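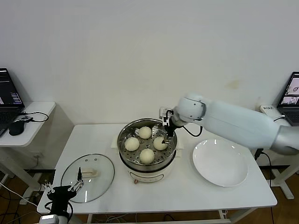
Collaborative Workstation Inspection, Food Handling
Form 64, revision 2
Site: Ginell Prepared Foods, Morkell plant
Station: Steamed bun transfer, test kitchen
Date of inspection: October 12, 2019
Status codes: OK / Action / Open / N/A

Scope
The form covers the two-arm transfer station and the work of the people assigned to it. The station moves steamed buns from an electric steamer to a plate. The steamer itself is inspected under the kitchen appliance schedule, and only the points where it affects the arms or the operator are repeated in this form.

Before August the transfer was a manual task done with tongs. The kitchen assistant's job is now to load the tray, remove and replace the lid, start the cycle and check the plate. The burn hazard at the steamer has not been removed. It now occurs at loading and at lid removal, and there are fewer reaches per batch.

Section 1. Work area

1.1 Table stable, top clean, no items stored within the arm's travel
Status: OK
Comment: Steamer, plate and lid are the only kitchen items permitted on the main table during a cycle. The lid is to lie flat, on the side of the pot away from the plate.

1.2 Cables clear of standing positions
Status: Action
Comment: Cables lie tangled on the floor under the main table. An operator standing at the front edge can catch a foot. Fit a tray under the tabletop and reroute. Cables hanging from the laptop table are to be clipped at the same time.

1.3 Power connections away from steam and splash
Status: Action
Comment: Raise the power strip at the right-hand laptop or enclose it. The distance to the pot is acceptable when the lid is handled as instructed, but the instruction should not be the only control.

1.4 Floor marking at the limit of arm travel
Status: Open
Comment: Layout drawing requested from Mosoti, the integrator. Marking to be applied after the drawing is received. Until then the operator stands at the laptop table during motion.

1.5 Noise at operator position
Status: OK
Comment: Roughly 65 dB with the kitchen exhaust running. No hearing protection needed.

Section 2. Arms and grippers

2.1 Mounting bolts, joint covers and wrist fasteners checked
Status: OK
Comment: Checked with power off. Torque values are in the maintenance log.

2.2 Fingertips intact, no cracks, chips or loose parts
Status: OK
Comment: Replace on any visible damage. Do not trim or file. A fragment in the tray means the whole batch is discarded.

2.3 Pinch points at gripper linkages identified to staff
Status: Action
Comment: Staff correctly named the fingertips as a pinch point. They did not name the metal links behind them. Add to the induction sheet.
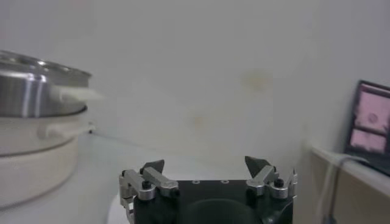 Prepared by: Workplace Safety and Inspection, Ginell Prepared Foods, Morkell plant

2.4 Gripper opens fully and stays open when the cycle is paused
Status: OK
Comment: Pause tested with the fingers clear of the pot. Repeat the test with a bun held. The bun must be released only over the tray or plate, and the current setting does not guarantee it.

2.5 Wrist cable does not touch the steel rim or snag on the pot handles
Status: Open
Comment: Clearance depends on where the steamer is placed and how the handles are turned. A fixed locating mark for the pot base is needed. At present each shift sets the position by eye.

2.6 Arm not in use is parked
Status: Action
Comment: No park position is defined for the left arm. Its gripper rests near the lid, and the operator has to reach past it to pick the lid up. Define a position outside the lid area and have the program go to it before the arm in use starts.

Section 3. Stop and restart

3.1 Emergency stop reachable from loading position
Status: OK
Comment: Tested from both standing positions.

3.2 Restart requires a deliberate action by the operator
Status: OK
Comment: Closing a dialog on the laptop does not restart motion. Verified.

3.3 Operator can see the tray when issuing a restart
Status: Action
Comment: The left-hand laptop faces the operator, who tends to read the screen while restarting. Two assistants said they watch the log for the message and then look up. The written procedure should require a look at the tray first.

Section 4. Hot surfaces and food contact

4.1 Heat-resistant gloves available at the station
Status: OK
Comment: Required for lid and tray. Not required for the plate.

4.2 Lid removed before the arm is enabled
Status: OK
Comment: The program has no lid detection. Control is by procedure only. Jindham, the supplier of the station software, has been asked to quote for a check at cycle start.

4.3 Fingertips cleaned between batches
Status: Action
Comment: Cleaning record has gaps on the late shift. The station logged 3,379 transfers in the review period, and the cleaning entries do not match the number of batches run. Assistants reported that they wipe the tips but are unsure whether the entry is theirs to make or the technician's. Assign it to the assistant. 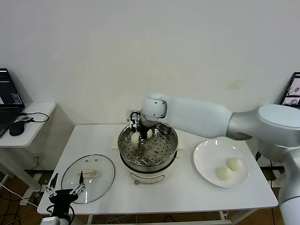
4.4 Buns placed without contact with the arm body
Status: OK
Comment: Fingers only. The upper arm passes over the plate while the gripper is in the basket, so its outer surface is to be treated as a surface above food and added to the cleaning list.

4.5 Dropped or torn product handled by hand only when motion is stopped
Status: Action
Comment: Staff reported reaching in with tongs during a pause. A pause is not a stop. Retrain and post the wording at the station.

Section 5. Staffing and training

5.1 One assistant per cycle, trained and signed off
Status: OK
Comment: Assistants must not cover the hot line while a cycle is running. The late-shift rota has been changed accordingly.

5.2 Technician on call
Status: Open
Comment: Day shift covered. Late shift relies on a phone number at Mosoti with no agreed response time. If the arm faults on the late shift, isolate the station and return to manual transfer.

5.3 Manual transfer skill maintained
Status: Action
Comment: New assistants have not been shown the tongs procedure. Include it in induction, with gloves, and repeat it at each refresher.

Follow-up
Items 1.2, 2.6 and 4.5 to be closed before the next production trial. Open items stay on the form until the documents from Mosoti and Jindham are on file. Keep the signed copy with the maintenance log for the station.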